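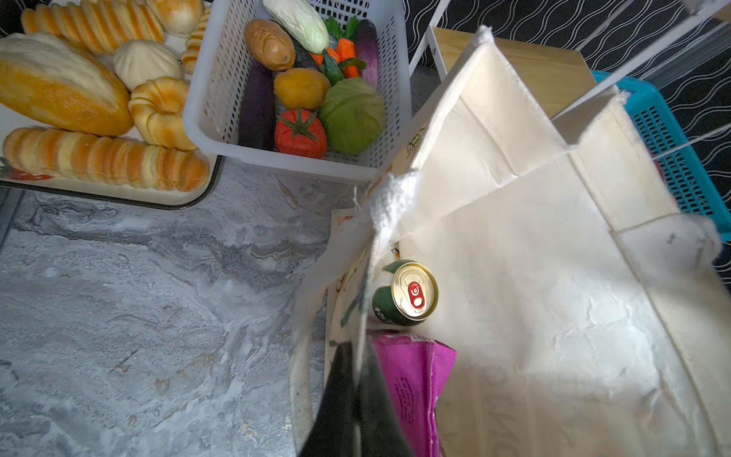 November, after dinner
Posted by the Brostside Shelf

OK so quick one tonight, I have laundry going. A few people asked how the play market is coming along. It's coming along. Slowly. I moved everything around again and I think this time it's staying.

If you're new, the play market is a pretend grocery corner. Fake food, real baskets. It started as one bin of toy vegetables from a garage sale on Wysocka Street for 9 dollars and then, well, it grew.

Bread first

Bread gets its own tray now. White, flat, low edge. I had the bread in a basket before and it was a mess, the little round bun always went to the bottom and the long sliced loaves stood up on end like umbrellas. On a tray you can see all of it. The roll, the big oval loaf, the steamed bun with the pleats (my favorite), the ring one. Took two minutes. Should have done it in the spring.

Only problem is the sliced loaves want to fan out and take over. I let them. It looks more like a bakery anyway.

Veggies

All in the white plastic basket next to the bread. Napa cabbage, the round cabbage, carrots with the tops on, eggplants, potatoes, the tomato. I tried splitting it up, roots in one and leafy stuff in the other, and that lasted maybe one afternoon. Now the rule is just "vegetable? white basket." Yes I know about tomatoes. Please don't write in.

The cabbages hog the room. They always end up somewhere in the middle so fine, they live there.

Shelf and dry goods

The little wooden shelf is against the back wall. White sides, light wood shelves, nothing fancy. Candy on the top one, the FOX'S bags, Fruits on the left and Berries on the right, leaning back so you can read the names. Purple package on the lower shelf. I would love one more shelf in there but theres no height for it.

Wire baskets are up too. White one on the back wall, which has nothing in it yet. I keep changing my mind. Eggs? Napkins? Black one on the left side. I like having them off the counter, makes the whole corner feel bigger than it is.

And the tote! Cream canvas, printed front. It stands up by itself with a glass bottle in it, which I did not expect, canvas totes usualy flop over the second you let go. I had been using a paper bag for the shopping part and it tore every single time.

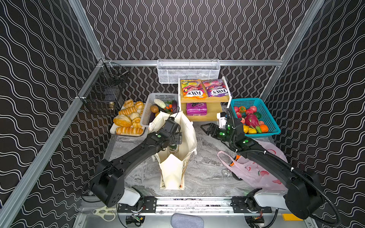 Fruit

This one took the longest. I had the fruit in a bowl first (rolled), then a box (couldn't see it), then I went looking for something wide and shallow. Lurano, the discount place, had a whole wall of plastic baskets and I stood there way too long. Their sign said 1000 items under 5 dollars and I believe it, I think I looked at most of them.

Went with teal. It's the one bright thing down there and it makes the red apples look really good. Apples first, they fill the space, then whatever orange stuff fits in between, and a bit of greenery 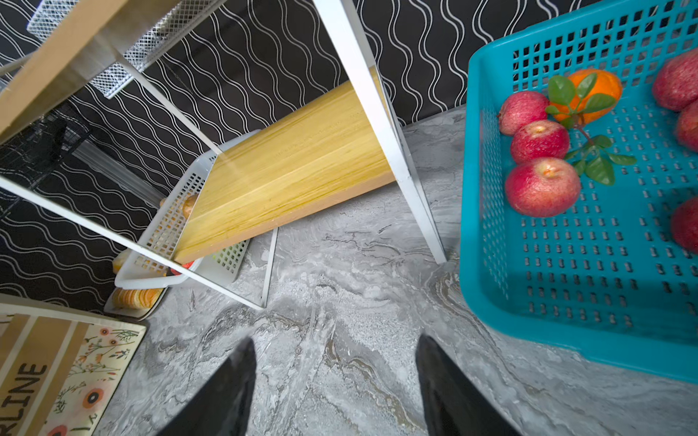 so it doesn't look like a ball pit. The leaves do a lot of work. Before that it was just round things next to round things. If you only buy one extra for a setup like this get something leafy.

I also wanted the fruit away from the vegetables so there are two "departments," and the white rack sits between them now. It does a nice job as a divider. The bamboo cutting board leans in it, propped up at an angle. I had the board lying flat before and it ate up half the space for no reason at all.

Bags

Still the weak spot. The tote is great but sometimes you want a second bag, and the thin pink plastic one doesn't hold a shape at all. It goes down in a heap and stays in a heap. Pretty color though, and it's see-through enough that you know what's in it. Thinking about a hook for it. Or folding it into one of those tiny triangles my aunt used to make, I never learned how.

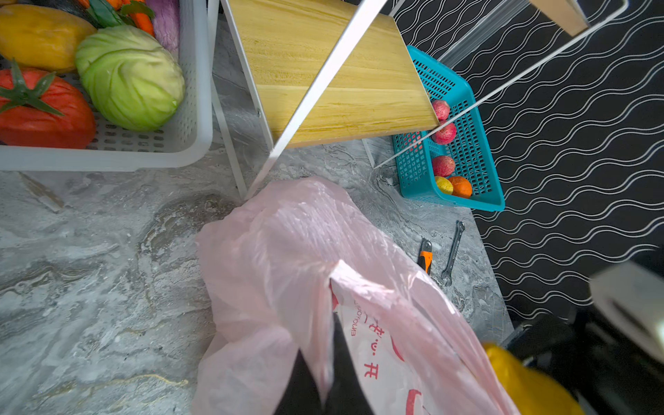
Still to do

- decide on the white wire basket, for real
- hook for the pink bag
- price tags. I have a pack of 38 blank ones and terrible handwriting
- maybe a scale? saw one in the Plonix catalog, too big, will keep looking
- wipe down the counter, the gray marble pattern hides every crumb and thats not a good thing

Cost so far, I'm not adding it up. Baskets were cheap, tote was free, the food came in bits and peices over a year.

Dryer just buzzed. More when the tags are done, or if I move the bread again.

Contact | Copyright the Brostside Shelf | 2759 visits | Back to top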